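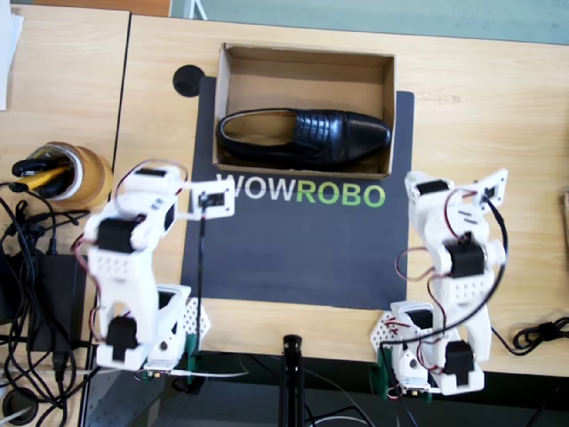
Mail-In Resoling and Repair: Frequently Asked Questions

Loltier Shoe Repair. Last revised November 2023.

What types of footwear do you accept?
Leather dress shoes, loafers and boots with a stitched or cemented sole. We do not accept golf shoes, ski boots or anything with an electrical heating element. Molded rubber footwear cannot be resoled.

How do I know if my shoes are welted or cemented?
Lift the insole at the heel and look along the inside edge. A Blake-stitched shoe shows a line of thread there. A Goodyear-welted shoe has its visible stitching on the outside, along the top of the welt. A cemented shoe usually shows neither, although some makers add a decorative stitch to the welt. If in doubt, leave the construction field on Form 3448 blank and the bench will fill it in.

Can a cemented sole be replaced?
Yes, if the upper is sound. The old sole is heated and pulled, the bottom of the upper is roughed, and a new unit is bonded under pressure. The bond then cures overnight before any trimming.

Can you match the original color?
Within limits. Finished leather takes pigment on the surface and can be matched closely. Aniline leather absorbs dye unevenly, so a repaired area will read slightly darker or lighter than the panel next to it. Blues and grays are the hardest – they shift noticeably between daylight and warm indoor lighting.

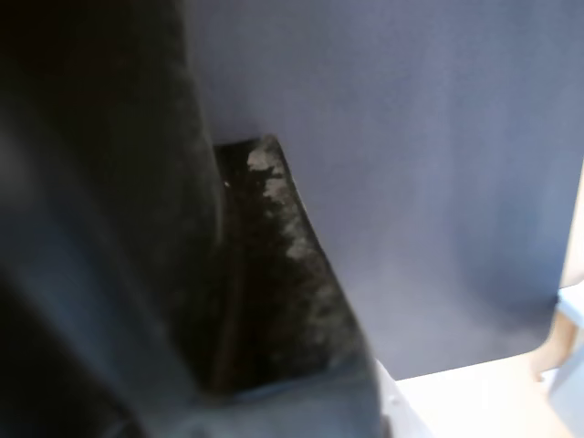

Slate blue with a slight lavender cast.

Do you use the maker's own soles?
Only on request, and only if the part is in stock. The default is the Sillia leather sole, 5 mm thick, with a rubber heel cap. The Jamis rubber half sole is available for wet climates.

How should I pack my shoes?
Use the original box or any rigid box of similar size. Stuff the toes with plain paper and wrap each shoe separately. Take out shoe trees, since they add weight and can crack the heel seat if the parcel is dropped. Put the form on top.

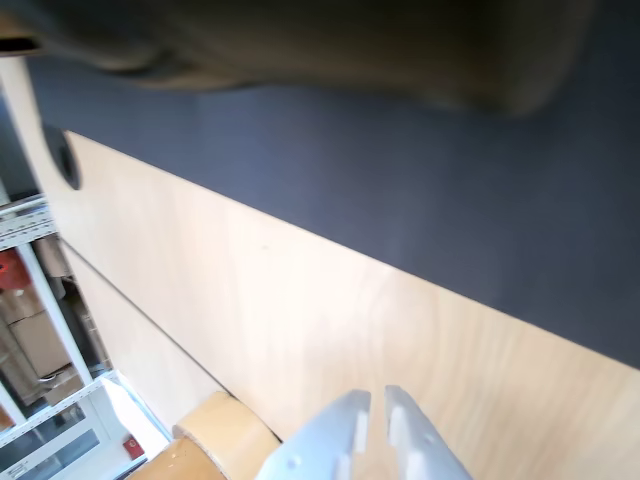

Place the shoebox inside a second carton and close that carton with proper packing tape along all seams. Masking tape is fine for holding paper around a shoe but lets go under load. Remove or cover any old shipping labels.

How long does a repair take?
Three weeks from receipt for a full resole. Heel caps are faster. October intake runs slower than the rest of the year, and boots with a storm welt can take more than 83 days if the welt itself has to be replaced.

Who do I contact about an open order?
Mei-kuen Lau handles estimates and approvals. Pei-shan Fung handles shipping and damage claims. Quote the number stamped on your receipt.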